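Sorting out the hobby table, one bin at a time

September 26, 2019

I finally did something about the work table. It had been bothering me since June, when I moved everything up from the basement because of the damp and put it down wherever there was a flat spot. The plan was to sort it within a week. That did not happen, and by the end of summer I was doing all my cutting on the kitchen counter, which is no way to live if you also want to eat there.

For anyone new here, I cut foam. Mostly I make inserts for cases and drawers, and fitting puzzles for my sister's kids, where a shape goes into a matching hole. It's a small hobby and not an expensive one, apart from blades. But it makes a lot of pieces, and the pieces are hard to store. Foam takes up room. You can't stack it high without it sliding, and if you press it under something heavy for a month it comes out with a dent that takes days to go away, or never does.

What I had before was cardboard boxes. I had labeled them at one point, then reused them, then crossed out the labels, then stopped bothering. One said "good offcuts" and had extension cords in it. Two had gone soft at the bottom from the basement. I flattened all of them and put them out with the recycling on the first evening, before I had anywhere to put what was inside, so for one night the whole contents were on a sheet on the floor. I'd do it that way again. As long as the old boxes were there I kept putting things back in them.

The bins I bought are plastic, from Nornell, the housewares place out past the highway. I looked at three kinds. The clear ones with snap lids were the obvious choice, but the lids on the display models were already cracked at the corners and I know how I am with lids. I also looked at a set of fabric cubes and passed on those because foam crumbs get into fabric and stay there. The ones I took have no lid at all and the sides slope out, so you can get your whole hand in and they nest when they're empty. They came in white, gray and turquoise. I took turquoise because white shows everything and gray would have disappeared on my table.

The table top is dark gray with speckles, by the way, and I like it fine except that charcoal foam vanishes on it. I have lost blocks that were sitting right in front of me. Having a colored bin behind them helps more than I expected.

Here is how I sorted, in case it's useful.

First I pulled out everything that was trash. Slivers, wedges, anything with glue on it, anything with a blade cut running where it shouldn't. I used to keep these for "testing." I have never once tested anything on a scrap from that pile. I always cut a fresh piece off the sheet. It came to two full kitchen bags.

Then I separated uncut stock from finished pieces. Full sheets went behind the door, standing on their edges. Half sheets went on the shelf. I measured the shelf beforehand, 900 millimeters across (my tape is metric on one side and I've gotten used to that side), and the half sheets fit with a little space left over for the long ruler and the cutting mat.

Finished pieces were the hard part. I started out sorting by color, which was a mistake, because nearly all of mine are dark gray and I ended up with one giant group and two tiny ones. Then I tried by size. That was better, but it split up things that belong together. A block with a hole in it is no good in one bin when the piece that fits the hole is in another. So I gave up on both and sorted by set. Each set gets a bin, even if the set is small and the bin is mostly air. It looks wasteful. It also means I can pick up a bin, carry it over to the chair, and have everything.

I know some people would put each set in a zip bag and stack the bags in one large tub. I tried that last year with a tub I'd bought for the garage. Foam in a bag with the air pushed out takes on the shape of whatever it's lying against. I had a row of blocks that leaned. They came back mostly, after a few days on the windowsill, but the pockets never looked square to me again and I redid two of them.

A few notes on cutting pockets, because I get asked about it more than anything else on this blog.

Round ones are easier than square ones. You'd think it would be the other way. With a round hole I use a piece of sharpened metal tube and twist it down slowly, a quarter turn at a time, and the wall comes out clean. With a square one I have to make four cuts that all stop at the same depth and meet in the corners, and foam moves away from a blade. If the blade is even a little dull it drags the top over before it cuts and you get a pocket that is wider at the bottom than at the top. I change blades after every third pocket now. I used to push it to ten.

For depth, I wrap a strip of tape on the blade at the right height and stop when the tape touches. I've seen fancier ways. The Viser people sell a guide with a little foot that slides up and down, and I did buy one, but the screw worked loose on me and I went back to tape.

Getting the middle out is its own job. For round holes the core usually comes up with the tube if I tilt it at the end. For square ones I cut underneath from a corner with a thin blade held as flat as I can manage, and it's never perfectly level. If it matters, I glue a thin layer in the bottom to cover the mess. If it doesn't matter, I leave it.

The bright pieces that go in the pockets I get as precut shapes. I used to paint my own and they got sticky in warm weather. A bright orange or a bright red is what you want if the block is dark. I made one set in navy and it was miserable. You had to hold it up to a window to see whether the thing was in its hole.

On the subject of kids, the easy pairing of one round and one square has lasted longer than anything complicated I've made. I spent most of a month on a board with stars and crescents and so on, and it got played with twice. The plain two-block set has been asked for at every visit. The younger one doesn't care about getting the shape in the right hole. The older one does, and says so.

Costs, since I said last time I'd be more open about that. The bins, a pack of labels, new blades and a brush for crumbs came to 83 dollars altogether. The bins were most of it. I could have gotten away with fewer but they were on the end-of-summer shelf and I figured I'd use them. The labels I haven't opened. With no lids you can see what's in each one by walking past, and I'm not sure I need them now. They may go back.

I did have a go at the drawer under the table as well. It was full of pens, mostly dead, and instructions for things I no longer own, including a Fikre desk lamp that died two apartments ago. I kept the pens that wrote. I found the spare key to the shed, which I had already paid to replace. I also found a receipt for the first sheet of foam I ever bought, from the Grirnbridge craft fair, and I put that back in the drawer for no good reason.

The whole job took two evenings and part of a Saturday. It would have been shorter if I hadn't stopped to try pieces in their holes as I went. I'd recommend not doing that, although it did turn up a few that no longer fit. Foam closes up a little over time, or mine does. A disc that dropped right in when I made it now needs a push. I set those aside to be recut, and they have their own bin at the end of the row where I'll have to look at them.

Things I still haven't solved: crumbs, first of all. They cling to the sides of the plastic and no brush gets them all. A damp cloth does, but then you have to wait for it to dry before putting anything back. Second, the light. The lamp is on the left and I'm left-handed, so my own hand throws a shadow right where I'm cutting. I need to move it, and to do that I need a longer cord, and all the extension cords are now in a bag somewhere because I threw out the box they were in.

Next I'm going to cut a replacement insert for the camera case. The old one was made for a lens I sold, so there's a big hole in the middle of it doing nothing. I have enough thick sheet left for one try. If that goes badly I'll be ordering more, and the shipping on full sheets is steep, so I plan to go slowly and draw it out on paper first. I'll post the measurements once I know they work.

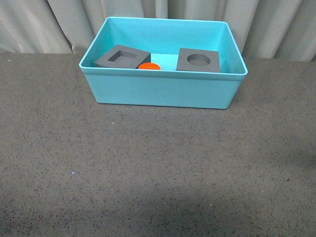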